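Student robotics club opens its summer session in Brollgate

July 22, 2022

The student robotics club in Brollgate has started the second part of its project Semen, in which members teach a machine to do small jobs at a desk. The name is the Russian word for "seeds", in the genitive, and the members chose it in June after a long discussion.

This year the job is tissues. Before the robot can try, the students do the work with their own hands, many times, and each attempt is recorded from the height of the head. The plan for the summer is 900 recordings, and 814 are already finished.
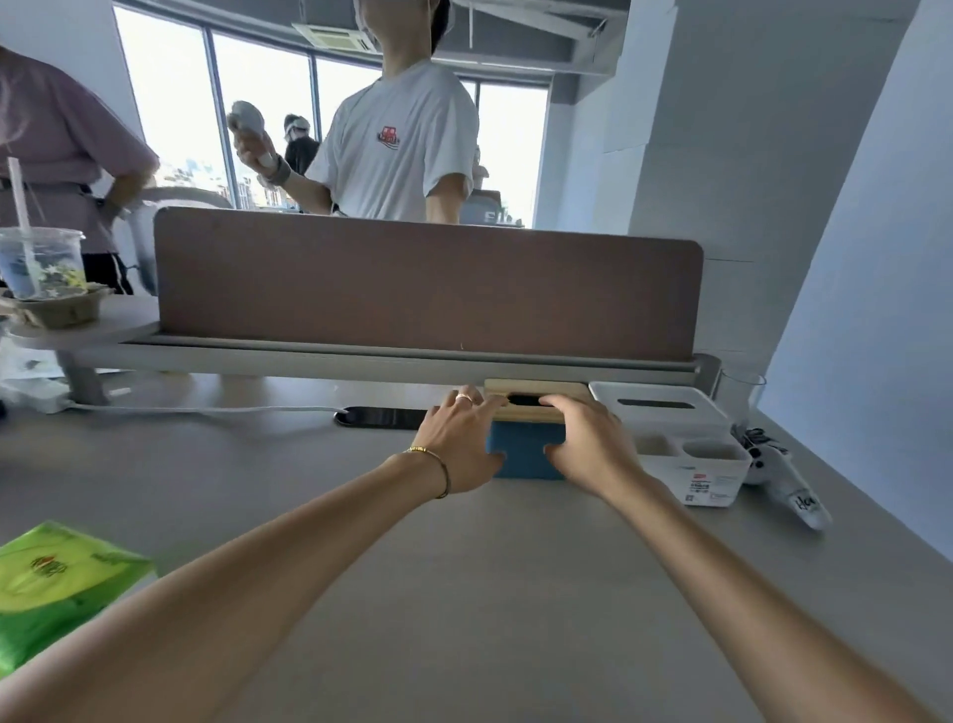

Both hands on the blue box with its slotted wooden lid.

"People think that a box with a lid is easy," says Lærke Kjærgaard, who leads the club. "But the two hands do different things at the same moment, and it is hard to write this down as rules – so we show it."

The club has nine members, and seven of them had no experience with programming when they joined. They work in pairs and change places after each set. The recordings are checked the same evening, and those with long pauses are done again. 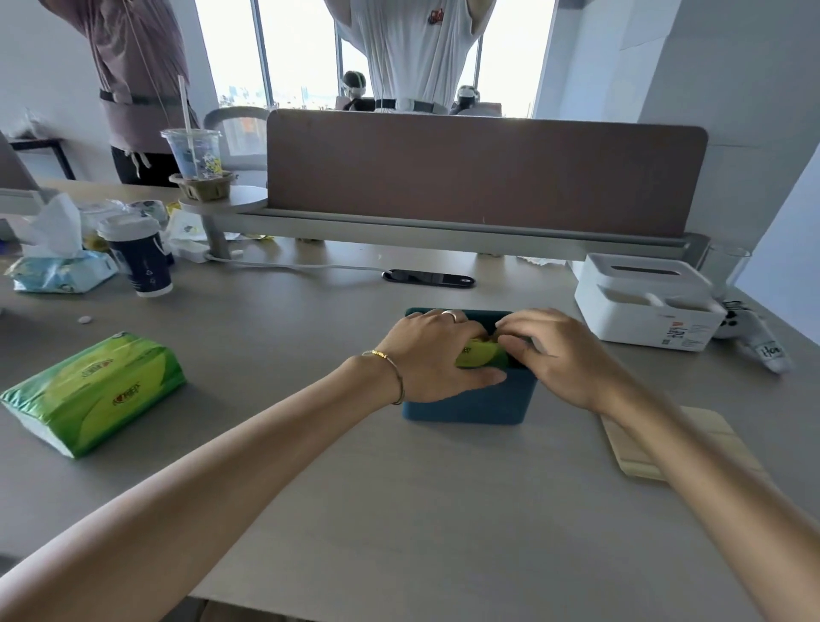 A green tissue pack is pressed into its holder at the desk.

The robot arm itself is built by the group at Bang, the workshop where the club meets in winter. It will be shown at the student competition in Gotstead, where each team gets three attempts with objects chosen by the judges. New members are welcome also during the summer – no knowledge is required.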